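Workshop tips: looking after the hand cell

Switch off at the wall and wait 4 minutes before touching the wrist flange.

Wipe the fingertip pads with a barely damp cloth. No solvent – it hardens them.

Check the cable from the top of the hand through its full travel. It should arc freely and never pull tight at the wrist.

Brush the felt mat towards you, then put it back square to the table. A shifted mat puts every pick out.

Re-tighten the flange screws after 400 hours, in a cross pattern. Elvira Alvarado at Pondham marks each head with paint pen, so a loose one shows.

Sort spare capacitors before the run. Mixed trays slow the bench down.

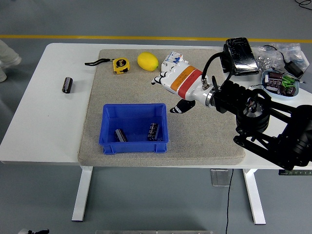

Hand over the felt mat, with two capacitors in the blue bin.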